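Toy kitchen test (robotics)

124 shares 18 comments 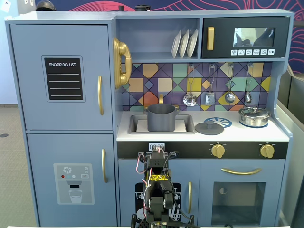
A small black arm at a toy kitchen, with a pot lid over one printed burner ring and a lidded steel pot on the other.

The toy kitchen test is an informal family of trials in which a robot arm is asked to carry out household tasks on children's play furniture. Typical tasks include moving a pot from sink to burner, putting a lid on, turning a knob and opening an oven or refrigerator door. Many groups use it and several written guides exist, but there is no agreed standard, and results from different laboratories are seldom comparable.

Origins

Play kitchens came into use because they are cheap, light and fairly safe to hit. A real oven door can damage a small servo arm, while a toy one usually gives way first. The furniture was never made for measurement. Hinges loosen, magnets vary from one batch to the next, and a model may be withdrawn from sale while papers that rely on it are still being written.

The Undel rules

The best known attempt at order is the Undel guide, drafted by Benedikt Hellwig and Seema Joshi. It asks laboratories to record the make of the kitchen, the position of the arm's base, the lighting, and the starting place of every loose object. Each task is to be tried at least 10 times, with failures reported alongside successes. A person may step in only to prevent damage, and any such trial counts as a failure.

Few would quarrel with this on paper. In practice the guide leaves the hard parts open. It does not say how far a pot may stray from its marked place before the trial is void, nor whether a lid that rests crookedly on its pot is "on". Joshi has defended the gap as room for judgement. Critics reply that judgement is what a standard is meant to limit.

The Markovura checklist

A rival document, the Markovura checklist, takes the opposite course. It has 201 entries, covering everything from cable slack to the colour of the floor. Razia Tanoli, who compared the two for a workshop in May, found that most groups claiming to follow the checklist had filled in only its first page. She also noted that a completed form said little about whether the trial itself had been fair.

Its section on wiring is more useful. It asks that wires near moving joints have enough slack for the full range of travel, but no loop large enough to catch on a handle or tap. Tape is allowed as a temporary fix, though "temporary" is left undefined – a weakness familiar to anyone who has worked in a laboratory.

Common practice

Most users settle on a short set of habits. The kitchen is fixed to the floor or wall so that it cannot creep. Pots and utensils are returned to marked places between trials. Printed features, such as drawn burner rings or a picture of a water dispenser, are declared in advance as targets or as decoration, as a vision system may treat them as either. The arm's speed is capped, and a stop switch is kept within reach of the operator.

Criticism

The main objection is that success on a toy kitchen is often presented as progress towards a real one. Toy pots hold no hot water and toy burners give no heat, so the risks that matter most in a home are missing. Maham Soomro has argued that no result of this kind should be quoted in a safety case. The Usmani review went further and proposed that the word "cooking" be dropped from titles, a suggestion with little visible effect.

Supplier claims draw similar doubts. Deltix advertised an arm as tested over 2000 kitchen tasks, but its notes showed that these were repeats of 6 basic motions. Mavis Bellamy, writing in defence of the test, accepts the point but holds that a poor shared trial is better than none. Whether the trial is shared in any useful sense remains in dispute.

See also: Robot benchmarking; Pick-and-place trials; Play furniture

18 comments Share this article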